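Search the notebook Go

Print | E-mail
Shares 6 | Comments 0

Officeholder bios, workshop notebook
Jun 14, 2026

Picked up where I left off, Skoltis municipal officials, the postwar box. 498 records in the working file now. Most are one-liners: name, post, start year, end year or blank. Want the ones with real career histories cleaned up before Tiziana Guerra pulls her copy for the Aven comparison.

Main trouble again is the dates of office. The printed directories give the year a man is LISTED, and we have been entering that as the year he was appointed. Directory goes to press in March, so anybody named to a post after that shows up a year late. Went back through the council minutes for the deputy mayors and the start year moved for nearly every one. So the field needs splitting:

appointed (minutes, decree, newspaper notice)
first listed (directory)
took up post (letters, payroll, anything like that)

Leave blank if we don't have it. Do not copy one into the other. I did this myself in the first batch, have to undo it by hand, ugh.

Titles

Still a mess. "Head of department," "department chief," "director of the section" – same office in the Skoltis papers, three different people typing. But in Aven the section is under the department and a director is one step down. So can't merge across towns. Keeping the title as written in one field, our standard title in the next, town in the next. Ullon only sorts on the standard title, checked that twice.

Acting appointments: somebody entered them as full terms. The water board chair is down as serving twice with a gap, when the first stretch was four months filling in for a sick man. Added a yes/no for acting. Went through the water board and the schools office, have NOT done housing or roads.

Degrees

The official bios love a degree and never say when. Typical one reads: graduated from the institute, holds a doctorate, then straight on to the youth committee work. If you take the order on the page as the order of the life, he had the doctorate at twenty-two. Checked one against the institute's graduate lists and the doctorate came when he had been in office a long time and the thesis was on his own department. So: no degree year from the bio alone. Mark "undated" and move on.

Also two different people with the same surname and initial in the planning office, overlapping years. I had them as one man with a very busy career. Split today. The younger one is the economist. The older one signed with a middle initial until he retired and the younger one never used one, so signatures will sort out most of the loose letters. Two I can't call. Put those in the unassigned pile with a slip.

Hepburn scans

Hepburn folder is the clippings and the retirement speeches. 310 pages scanned, text recognition is ok on the typed ones, hopeless on newsprint. Reads the small caps in the headlines as garbage and drops the hyphens at line ends, so names come out welded together. Searched for one commissioner by his full name, no hits, then found him three times by eye.

Retirement speeches are more use than I thought. They skip whatever went wrong but they do name the early jobs. Got the first job for the old transport commissoner (timekeeper at the tram depot) and that isn't in any of the printed bios, which all start him at the party school. Entered it with source = speech, reliability = medium. Want a second source. Depot payroll books might have him, they are in the basement run at Skoltis and need to be asked for ahead of time.

Obituaries are worse. Two papers, same man, birth years differ by one. Going with the parish register when we have it, then the personnel card, then obituary. Write both years in the notes no matter what.

Ullon import

Tried loading a test batch of 30. Six failed. All six had a semicolon inside the career field, which Ullon takes as the end of the field and shoves the rest into "birthplace." One fellow was born in "then deputy head of roads." Replaced semicolons with slashes, reloaded, all went in. Need to do the same over the whole file but check first that nobody has used slashes for split years (I have. 1961/62. damn). Maybe a vertical bar insted.

Place names. Towns that were renamed, or swallowed by the city. Rule we agreed on in March was name at time of birth, modern name in brackets. Half the file has it the other way around. Leaving it until the dates are done, otherwise I'll be in every record twice and lose track of which pass I'm on.

Also the region. Bios written later put people in the region as it was drawn later. The housing chief is given as born in a district that didn't exist till he was at school. Harmless but it throws off the map. Fixed his. 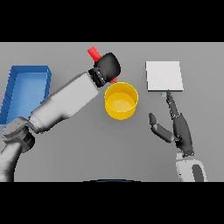
Offices with no names

Gap list for the roads department. There's a stretch where the minutes say only "the head of roads reported" and the directory for that year is missing from our set. Aven may have a copy, they traded directories back then. Asked Tiziana to look when she's over there – she said fine, wants the shelf mark. Haven't found it yet, it's on one of the old request slips.

Don't fill the gap by stretching the man before or the man after. Someone did that in the printed handbook and everybody has copied it since.

Wives and families

No rule yet. The cards have spouse and children, the printed bios mostly "married, two children" tacked on the end. My vote is to record it where it connects to another officeholder (the schools inspector and the library director were brother and sister, matters for how the library got its building) and otherwise leave it on the card. Tiziana would rather take everything down and decide later. Talk it over before the housing batch.

Left to do

– undo copied start years, first batch
– acting yes/no for housing and roads
– semicolons, pick a replacement
– ask for depot payroll books
– shelf mark for the Aven directory
– two planning office letters, second pair of eyes on the signatures
– back up BEFORE touching the place names

Saved the file under today's name in the shared folder, old one is still there, don't use it.

Print | E-mail
Leave a comment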